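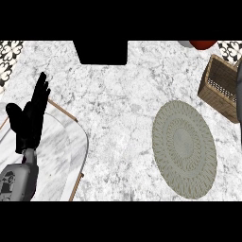
Thread: Thumb lags behind the fingers and the hand clips the glass table

breddale_lilian
Hi all, hoping somebody kind has met this one. In our simulated living room the arm reaches over the round glass table with the hand open, and on 43 of 238 runs the thumb closes late and the hand drops straight into the tabletop. The wicker basket across the floor is the goal, so it shouldn't be going anywhere near the glass on the way down!

Zindport_Lutz
Oh, I lost most of March to something like that, so you have my sympathy. Check the collision mesh on the table first. Mine had the legs and no top at all.

odette_b
I'd respectfully disagree with Lutz, lovely as he is. A missing top wouldn't make the thumb late. I'd look at the joint damping, and please don't put this on the real arm until it's sorted.

breddale_lilian
Damping on the thumb was 3 times what the fingers had. Fixed that, and I'm down to 30 bad runs. Better, but still bad.

Zindport_Lutz
So there are two faults, and I'm still betting on the mesh :)

Last updated: March, 4:30 pm

Comments

Guangming Cheng: Same thumb trouble at Tesport, thank you for writing it up.

S. Perrin: Did the mesh check ever get done? I'd love to know.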